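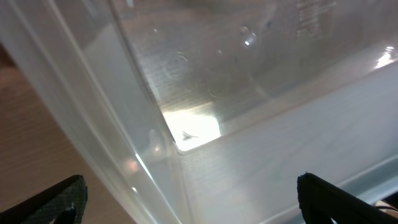

Wrist view inside the storage bin, with both fingertips at the bottom.

Tidying tools, mostly in software
Project report by Ximena Valdebenito
Project partner: Dorota Duda
2026-10-09

So, our project! We wanted two robot arms on a table to put hand tools into a plastic bin, and we wanted the software to work out for itself which arm should do what. Dorota took the motion planner and I took perception plus the thing that sits between them, a little Python task manager we named Tida (it was the first short name that wasn't taken on the lab server). The arm driver is called Ustel and it was handed down from last year's group, comments and all.

Bins first, as they ate most of September for me. I started with a plain color threshold to split "bin" from "table", and it was a mess. See-through plastic takes on the look of whatever is behind it, and up close the glare can be brighter than anything else in view. My code kept reporting bright patches as metal. I ended up asking the wrist camera a much smaller question: is there an edge near the fingertips, yes or no? The overhead view finds the bin, and the wrist view only gets a vote in the last bit of the approach.
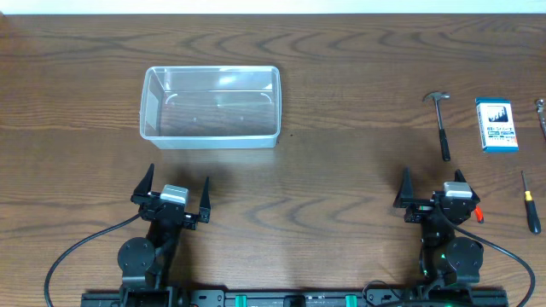

Head camera: empty container on the left, tools and a small box over on the right.

Layouts like this one gave Dorota a headache. If the tools are all over on one side and the bin is closer to the other arm, who goes? Her first planner picked whichever arm was closer to the tool and stopped thinking there, so it would happily choose a grasp and then find out it had no decent path to the bin. The second version scores the whole trip, pick and drop together, and adds a penalty if the path crosses the space the other arm has reserved. We keep those reservations in a small table inside Tida. It's crude (one arm waits, the other goes) but we could debug it, which I can't say for the fancy version we threw out!

Long thin tools need one more number, the angle. I fit a line through the mask and hand the planner a grasp point plus a rotation. Screwdrivers were easy. Hammers pulled the point toward the head, so I added an offset in the config file and moved on.

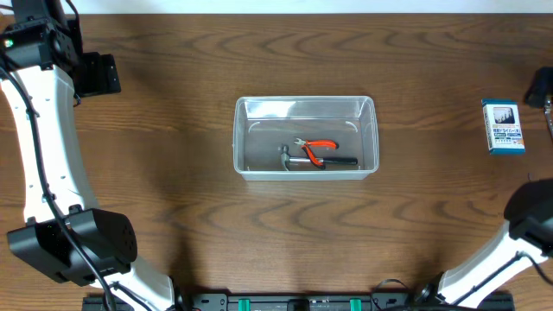 Pliers and a hammer in the container, pliers on top.

Overlap is the part I'm least happy with. My tracker sees one blob where pliers cross a hammer, and it drops one of the two from the list. The planner then thinks there's still a tool missing and goes looking for it. The fix was to let Tida remember a tool after its drop, even when the tracker loses it. We ran 20 layouts with the memory off and the same 20 with it on, and the pointless searches dropped to 3. I still want a proper instance mask for this, but that's more labeling than we had time for. I hand-labeled 157 pictures and my wrist would like a break.

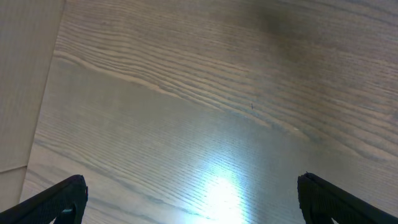 Open gripper over bare wood, strong reflection between the fingers.

Wood grain and reflections were my other big source of false hits. A glare spot between open fingers looks a lot like a shiny handle if your detector is dumb enough, and mine was. Now a hit from the wrist camera has to survive 10 readings in a row while the arm moves, and it has to stay put on the table. Reflections slide around when the camera moves, so most of them get thrown out. It costs us a short delay before each grasp, and Dorota has asked me (nicely, twice) to make it shorter.

Still on the list: better masks for crossed tools, a planner that lets both arms move at once, and logging that doesn't fill the disk. Tida's config file also needs splitting up before the next group gets it. Dorota is writing the setup notes for Ustel, and my labels are in the shared project folder under "bins_final_2". Please don't use "bins_final".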